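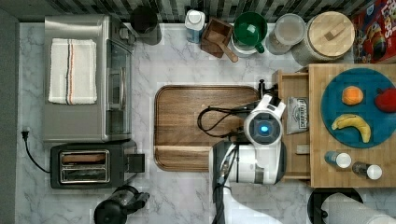 The Kitchen at Ogilvie Street, Corner by Corner

Posted by Ailsa Innes on Monday, September 7, 2026

So many of you asked about the kitchen after I mentioned we'd finally settled in, and I kept putting it off because I have 3884 photos on my phone and a good chunk of them are of the dog. But it's Labor Day, it's too hot to be in the yard, and I've got iced coffee, so let's do this! We moved to Preluncombe in April, into number 303, and the kitchen was the room I fell for. It's not big. It has one long counter that does nearly all the work, and I've shuffled things up and down it all summer long. I'll keep the notes short (I'll try!) and you can scroll at your own speed.

The long counter
White and gray marble pattern, and I love it more than I thought I would. Crumbs hide in it a little too well, so I wipe it down even when it looks fine.

The backsplash
Dark gray and black mosaic. My sister thought it would make the room gloomy and wanted me to paint over it the first week. I think it makes everything in front of it look nicer, even the cereal. I do go at the grout with an old toothbrush every so often, usually while I'm on the phone with her.

Toaster oven
If I could only keep one thing it'd be this. Stainless steel, and it has roasted more vegetables than the real oven ever will. Broccoli at 400 with way too much garlic, that's dinner two nights a week here.

Striped towel
White with thin stripes of blue, red and brown. It gets folded on top of the toaster oven, and before anybody writes in, yes, it comes off before I turn the oven on! I bought a stack of them at the Skendham flea market and wish I'd bought the whole table.

The two-slot toaster
Black and silver, long slots, which means a whole slice of sourdough goes in without me hacking the end off. Why do we have a toaster and a toaster oven? My husband believes toast from the toaster oven is "just warm bread," and I've quit arguing.

The back row
All the canisters and jars live along the backsplash. I tried them in the cabinet for most of May and hated it, I was forever moving one thing to get at another. Now I just reach. The tall ones used to be in order of size, and then they were in order of how often I grab them, and now they're in whatever order they ended up after the last pie.

Glass canister with the wooden lid
The big one. I'm silly about this one! The lid is a light round piece of wood with a tiny knob, and it makes a very satisfying little thunk when you put it down. It was my splurge when we moved and I still think it was money well spent.

Little wooden box and scoop
Small and square, with its own wooden scoop. It was a housewarming present from my old neighbor, who wrapped it in a dish towel in place of paper (so I got two presents).

Green mug, or measuring cup
The green one with the handle is always out and never in the same job for long. It has held spoons, a cutting off a mint plant and, for one long weekend, all the loose screws from the cabinet doors.

Cereal
The loops are not mine. I'm just telling you. I've tried putting the box up on the shelf and it comes right back down to the corner, and at this point it has earned its spot. The colors are kind of cheerful against the dark tile anyway.

The cutting board
Walnut brown, rounded corners, and a groove all the way around the edge, which I'd never had before. Tomatoes! Where did all that tomato juice go for the first forty-odd years of my life? Onto the counter and down the drawers, I guess. This one cost me 80 dollars and I carried it home on the bus like a baby. I oil it when it starts to look thirsty and I never, ever put it in the dishwasher.

Black canister
Coffee. At the far end of the row, nearest the toaster, so that I can find it with my eyes half shut.

Under the sink
I wasn't going to show you this one, but I cleaned it out on Saturday and I'm proud of it. Everything sits in a plastic tub now, so if a bottle leaks I only have to rinse the tub. Sponges go in the old bread pan.

The drawer next to the stove
Spatulas, whisk, the good tongs, the bad tongs. I keep meaning to let the bad tongs go. They're the only ones that reach the back of the oven, though.

Varus on the mat
All right, one of the dog. He picked the spot where the floor gets sun in the morning, and we cook around him. He's moved for cheese and that's about it.

The window over the sink
Basil on the sill, or what's left of it. It did beautifully until the end of July and then I went to see my mother for a week. The rosemary didn't even notice I was gone.

Things I still want to change, since a few of you always ask: I'd like a hook rail for the pans, better light over the stove, and some way to tuck cords in so they don't wander over the counter. If you've got a cord trick that doesn't involve drilling into tile, please leave it in the comments, I've tried the sticky clips and they let go whenever I make soup.

The pantry shelves come next, once I've found lids for everything. The dining room will have to wait until we've unpacked it.

Filed under: home, kitchen, Preluncombe
Older post: Three ways with too much zucchini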